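February is when our back entry gets on my nerves. The snow melts off everybody's boots, the mat turns to soup, and every small thing that has no home ends up on the bench by the door. I've been putting that corner right a little at a time for 16 years now, and I thought I'd write down what has stuck with us, in case your entry looks anything like mine.

## Cords first

I always start with the cords, which probably sounds backward, but they're what I trip over in my own mind. Ours used to live in one drawer in a lump, and pulling out one meant pulling out all of them. Now I loop each one loosely around my hand (four fingers, never tight), and close it with a strip of old bread-bag tie or a bit of ribbon.
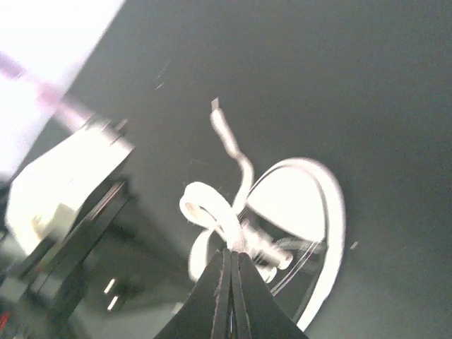 My neighbor Nayeli Villanueva goes further and writes on a scrap of masking tape what each cord belongs to, folded over the end like a little flag. I laughed at her the first year and then copied her the second! If a cord has gone a whole winter without a flag, I let it go.

## Laces and canvas

Canvas shoes are the ones people give up on too soon. Take the laces out before you do anything else. I put mine in a jar with warm water and a spoonful of dish soap, screw on the lid, shake it when I walk past, and rinse them after 20 minutes or whenever I remember. Hang them over the faucet to dry.

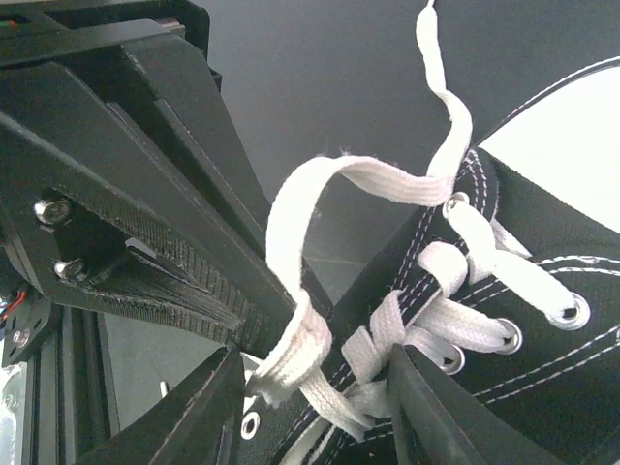 *Black canvas high-top, laces still in.*

For the cloth itself, brush off the dry dirt first, outside if you can stand the cold. Then a barely damp rag, cool water, and very little soap. Dark canvas shows soap as a chalky bloom once it dries, and then you're rinsing it all over again, so go easy. I don't put ours in the machine anymore after what it did to the glue on my husband's pair.

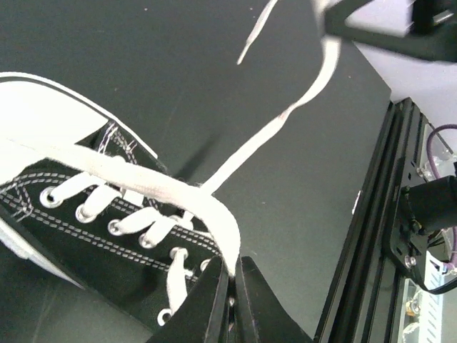
Metal eyelets like to be wiped dry, each one, with the corner of a towel. It's fussy, I know, but you can do it while the kettle boils. When you lace back up, start from the toe and keep both ends even as you go, or you'll get to the top with one long and one short and have to say a word.

Rubber edges are the fun part. Baking soda and water, mixed to about the thickness of toothpaste, and an old toothbrush.
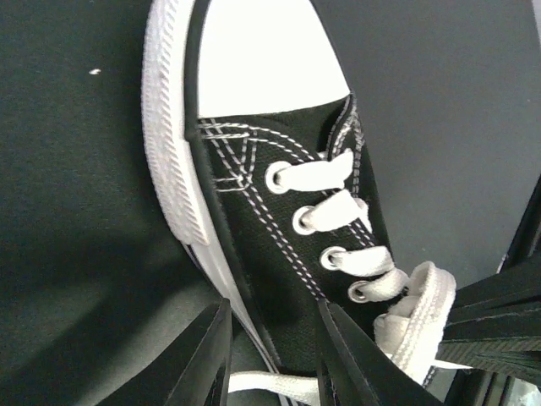

Let the paste sit for 7 minutes, scrub in small circles, and wipe it away before it cakes. Stuff the shoes with plain paper and leave them somewhere airy. Keep them off the radiator, please, however much of a hurry the children are in.

## The bench itself

Wilson Sotelo, who built ours, told me to rub it down with a little oil twice a year, and I manage once. A boot tray with a layer of pebbles in it does more good than any mat I've bought, and I've bought over 80 dollars' worth of mats. Rinse the pebbles in a bucket come spring. Mine are due, and the bucket is out in the shed under the tomato cages.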